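Packing a mug in a hard case, does the "wrap it in clothes" thing hold up?

drustley_dan
Thursday, 9:14 pm
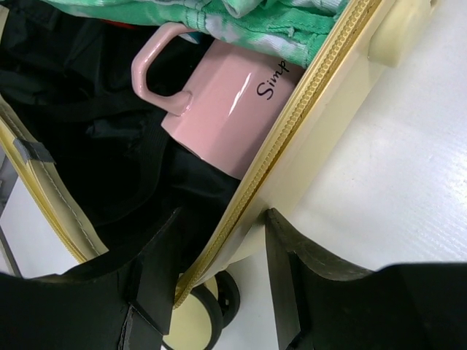 Flying out with one checked bag and I want the pink mug to come with me. Everybody says put it in with soft clothes and forget about it. I don't buy it. A shirt on top does nothing for the side that's up against the shell, and that's the side that gets dropped.

Golnar Ebrahimi
I've done 20 flights with cups in checked bags and lost one. Clothes are fine. Stuff a sock inside the mug and put another through the handle.

drustley_dan
One out of how many cups though?

Golnar Ebrahimi
Didn't keep a log, Dan.

mokfan578
The sock thing gets repeated on every packing thread and I've never seen anyone test it. Handles snap where they join the body, and a sock in the cup doesn't touch that. Move it to the middle of the bag. Right now it's lying by the zipper with one thin-looking piece of green and white fabric over part of it. I wouldn't trust that on a bus.

Dindo Abella
Agree on the middle, disagree on the rest. Filling the inside keeps stuff from shifting around. I use the padded sleeve from Cudell, paid 5 bucks, no complaints.

mokfan578
The Cudell sleeve is a beer koozie with a flap. Mine came apart in August.

Dindo Abella
Mine didn't.

Golnar Ebrahimi
Is there more going in? If that's everything it'll slide all over that lining no matter what you wrap it in.

drustley_dan
More going in, yes. Jeans, a sweater, shoes. I was going to put the shoes on the bottom but now I'm thinking opposite end.

flusesier_410
Carry it on. It's a mug. Why is this a thread

drustley_dan
Because my carry-on is full and they weigh it. I'd still like to hear from someone who packed two the same way and only wrapped one. Until then it's all "worked for me."

mokfan578
Jeans under, sweater around it, shoes far away. Skip the sleeve.

Dindo Abella
Or don't skip it - up to you.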